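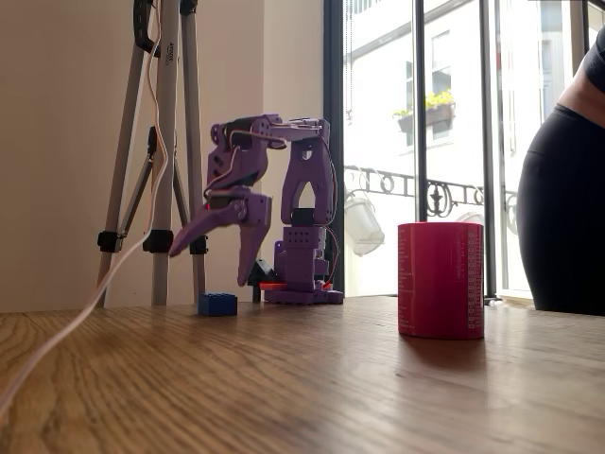
Kiltesa – À propos

Kiltesa développe des logiciels de commande, de perception et de planification pour bras manipulateurs de petite taille. L'entreprise ne fabrique pas de robots. Elle fournit la couche logicielle située entre les servomoteurs et l'application : pilote de bus, estimation d'état, calibration caméra-bras, planification de trajectoire, enregistrement et relecture des essais. Nos clients sont des laboratoires universitaires, des écoles d'ingénieurs et quelques bureaux d'études qui prototypent des postes de préhison légers.

Origine

La société a été créée par Nataša Kovačević et Edin Radonjić, tous deux issus de l'automatique. Le premier produit était un simple pilote de servomoteurs série, écrit pour remplacer un ensemble de scripts que plusieurs équipes se transmettaient sans documentation. Le planificateur est venu ensuite, puis la perception, à la demande d'un laboratoire qui souhaitait saisir des objets courants sans marqueurs. L'ordre d'apparition des modules explique encore une partie de l'architecture actuelle, notamment le fait que le journal des essais soit rattaché au pilote et que la planification le consulte par une interface séparée.

Ce que nous développons

Stedon est le noyau de commande. Il exécute une boucle à 200 Hz sur un ordinateur hôte ordinaire, sans noyau temps réel obligatoire. Les consignes articulaires sont interpolées, bornées en vitesse et en accélération, puis envoyées en écriture groupée sur le bus. Chaque cycle est horodaté. En cas de dépassement, Stedon maintient la dernière consigne valide et consigne l'écart dans le journal ; au-delà d'un seuil configurable, il déclenche un arrêt contrôlé. La compensation de jeu est traitée articulation par articulation, avec un modèle identifié au démarrage. Sur des structures imprimées, dont la raideur varie d'un exemplaire à l'autre, cette identification est plus utile qu'un modèle nominal.

Kolev regroupe les fonctions de perception. Le module prend en entrée des images couleur, avec ou sans profondeur, et produit une liste de poses candidates accompagnées de leur covariance. Il gère la calibration extrinsèque d'une caméra fixe ou montée sur le poignet. Les conditions d'éclairage sont considérées comme variables par défaut : lumière du jour latérale, reflets sur un plateau verni, ombres portées. Nous n'exigeons pas de fond uni. Une pose dont l'incertitude dépasse la tolérance de la pince est signalée comme telle et n'est pas transmise au planificateur sans confirmation.

Sevamum est l'outillage. Il comprend l'enregistreur synchronisé, le visualiseur de trajectoires, le banc de régression et les convertisseurs de format. Un essai enregistré peut être rejoué hors ligne contre une nouvelle version du planificateur, ce qui permet de comparer deux réglages sans mobiliser le matériel. La suite de régression compte aujourd'hui 578 essais de saisie, rejoués chaque nuit. Tout écart de trajectoire supérieur à la tolérance bloque la publication jusqu'à relecture.

Planification

La planification n'est pas vendue séparément. Elle est intégrée à Stedon sous la forme d'un service local qui reçoit une pose cible et renvoie une trajectoire articulaire paramétrée en temps. L'approche est classique : échantillonnage dans l'espace articulaire, raccourcissement, lissage par splines. La dernière phase d'approche, au-dessus de l'objet, est calculée en cartésien, avec une vitesse réduite et une orientation de pince contrainte. Les bras à cinq axes posent ici un problème particulier : toutes les orientations ne sont pas atteignables, et le solveur doit choisir laquelle relâcher. L'utilisateur fixe cette priorité dans le fichier de configuration.

Méthode de travail

Toute modification du noyau est d'abord testée en simulation, puis par relecture d'essais, puis sur un bras réel. Cette dernière étape n'est pas automatisée. Le mercredi est réservé aux essais sur table – aucune fusion de code n'est faite ce jour-là. Les résultats sont consignés dans Sevamum, échecs compris, avec la version exacte du micrologiciel et le fichier de calibration utilisé.

Les tâches de référence restent volontairement simples : saisie d'une petite brique de construction, déplacement d'un objet cylindrique, dépose dans une zone définie. Elles suffisent à révéler la plupart des défauts de calibration et de synchronisation.

Équipe

Nataša Kovačević – direction technique, architecture de Stedon
Edin Radonjić – identification et commande
Viola Bellini – perception, calibration, Kolev
Kamrul Thambiah – planification et cinématique
Cletus Lindqvist – outillage, intégration continue, support

Compatibilité et licences

Les pilotes et les convertisseurs de format sont publiés sous licence libre. Le planificateur et Kolev sont distribués sous licence commerciale, gratuite pour l'enseignement. À ce jour, 19 modèles de bras sont décrits dans la bibliothèque de configurations, dont une majorité de structures imprimées. L'ajout d'un modèle demande un fichier cinématique, une table de correspondance des servomoteurs et environ 2 heures d'identification. Les interfaces sont disponibles en C++ et en Python.

Support

Les demandes techniques sont traitées par l'équipe de développement. Merci de joindre l'enregistrement Sevamum de l'essai concerné, le fichier de configuration et la sortie de la commande de diagnostic. Les journaux tronqués ne permettent généralement pas de reproduire un dépassement de cycle. Pour une demande de licence d'enseignement, indiquer l'établissement, l'intitulé du cours et le nombre de postes prévus.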